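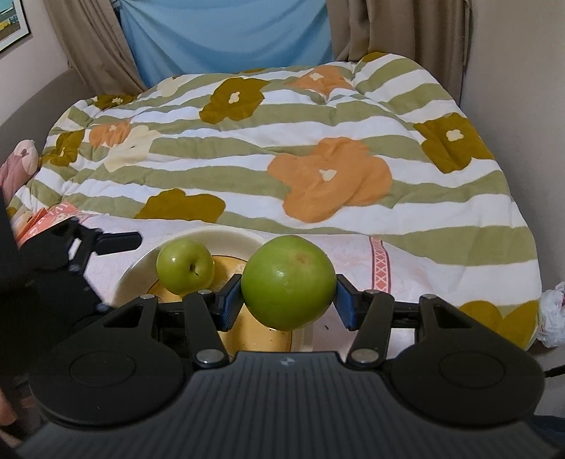

Two green apples, one bigger than the other. The larger has a brown mark near the top.

I Don't Believe in the Perfect Apple

My supermarket has started printing a little story on its apple bags. The one I bought in March told me the fruit inside was "hand-selected for the perfect eating moment." I ate one standing at the sink at 7 in the morning and it tasted like cold water with a crunch. I have had ice cubes with more to say for themselves.

I'm not going to tell you that apples were better when I was a kid. I grew up on mealy red ones from a school cafeteria, and anyone who misses those has a bad memory or something to sell. What I doubt is a newer claim, the one that says fruit has become a premium product and that we should be pleased to pay for it as one.

Take the names. An apple used to have a name because somebody had to tell it apart from the one growing next to it. Now the name comes first, with a logo and a launch. Last fall the store near me gave half an aisle to something called Werketti, which came with its own cardboard display and a sticker on every piece. It cost nearly double what the plain ones cost. I bought two bags over two weeks, to be fair to it. The first was very good. The second was ordinary, and I would have had trouble picking it out from the no-name apples in the next bin. You can put a trademark on an apple, but the tree doesn't know about it, and neither does the weather.

People who defend this say that growers need the money, and I'm sure they do. I'd like to see how much of it gets to them. I asked Matúš Holub, who keeps an orchard of 822 trees outside Skernport and sells most of his crop through a packer. He was polite about it. The packer pays him by size and color, he told me, and knocks fruit down a grade for marks on the skin. Sugar gets tested once, on a small sample. Flavor doesn't appear on the sheet at all. I asked if there was a line for it under some other name and he read me the whole form over the phone, which took a while, and there wasn't.

So when a bag says the fruit was selected, I believe it. I'd just like it to say what for. It was selected for being round, for matching its neighbors, and for standing up to a truck ride. Those are reasonable things for a packer to want. I don't see why I should want them, or why they should cost me extra.

The marks bother me most. A brown patch on the skin can be plenty of things – a branch rubbing in the wind, a bit of hail, too much sun – and a good share of them stop right there at the peel. Some don't, and you find out when you cut. Either way you need a knife and five seconds. For this we send apples to the juice plant at a fraction of the price, and then we run a campaign about food waste.

Which brings me to the other side of the business, the "rescued" fruit boxes. I signed up with one called Kokkinos and stayed for 12 deliveries. The leaflet had a cartoon pear with a bandage on it. I wanted to like this. But the apples that arrived in my kitchen were small, mostly clean, and no cheaper than the ones at the store once I added the delivery fee. A lumpy one turned up now and then, I suppose to keep up appearances. I had gone from paying more for looks to paying more for the lack of them, and I can't say the pie noticed.

My neighbor thinks I'm being a crank, and that if people enjoy a pretty apple they should have one. Fine. I enjoy a pretty apple too. I keep fruit on a plate where I can see it, and green ones look good there. But I'd like the price of looking good to be listed separately, the way a hotel lists the ocean view.

There is a farm stand at Ostow, 47 miles from me, that does something close to this. It has a table of apples all at one price, big and small together, marked and unmarked, and the woman behind it cuts slices off whatever you point at. No sign explains anything. The first one I tried was sour enough to make my ears move and I bought a sack of them. The next variety over was dull, and she said so before I could.

I don't think that stand scales up, and I'm wary of anyone who says it would. It's open a few weeks a year and driving there for apples makes no sense if you count the gas. Supermarkets have to feed everyone in February, and they do it with cold rooms and grading lines. I'd settle for much less from them: the name of the variety, the month it was picked, and a price that doesn't jump on account of a sticker. They already know the first two. It's on the crates.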